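Haditel Gripper Simulator, Home Edition: four months in
Reviewed by Jamie Pickering
April 6, 2019

I should say up front that I came to this one as a hobbyist. I teach shop at a high school, I have a small arm from Cumel bolted to a bench in my basement, and I have bent its fingers more times than I'd like to admit. So when a friend at our club in Clarkudton suggested I practice in software first, I was ready to listen (and so was my wallet, because replacement fingers add up fast!).

The Home Edition costs $172 for a permanent license, and you get the parallel-jaw gripper, a room builder and 28 ready-made rooms. Installation took me most of an evening. The download itself was quick, but the setup program wanted a newer graphics driver than the one I had, and then my old game controller had to be mapped one button at a time. Write your mapping down somewhere. I didn't, and I had to do it all over again after the first update.

Once it was running, though, I had a wonderful time. The view I use the most looks down over the gripper housing with the fingers pointing away from you toward the floor, and after a few sessions I stopped thinking about which way was left. The jaws open and close smoothly, and you can set the closing force with a slider, which I wish my real arm had. The rooms are nicer than I expected for the price, too. Floors have veins and smudges in them, wood furniture has proper trim, and you can bring in your own pictures and lay them around as flat sheets.

Shadows are the weak spot. In a lot of my sessions I could barely find the gripper's shadow on a dark floor, and I lean on shadows to judge how far I still have to go down. There is a height readout in the side menu and I got used to it, but for the first week or so I kept closing on thin air or driving the fingers straight into the ground. Soft things are not great either - cloth behaves like cardboard.

I also tried the Bech package last August, and it is the better choice if you want to write your own scripts. Its rooms are plain gray boxes, however, and my students lost interest in some 20 minutes. With Haditel they argue over whose turn it is.

Support answered both of my emails, the second one on a weekend - very kind of them. I'd give it 4 stars out of five, and I'll gladly look at it again when the shadows get some attention.
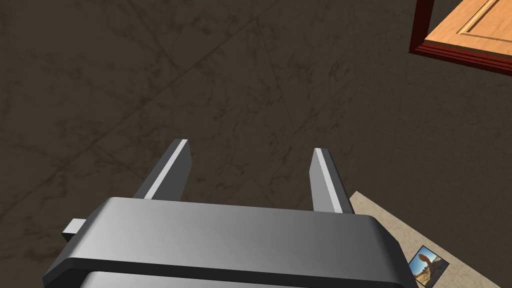 Gripper open over the dark floor, Haditel Home Edition.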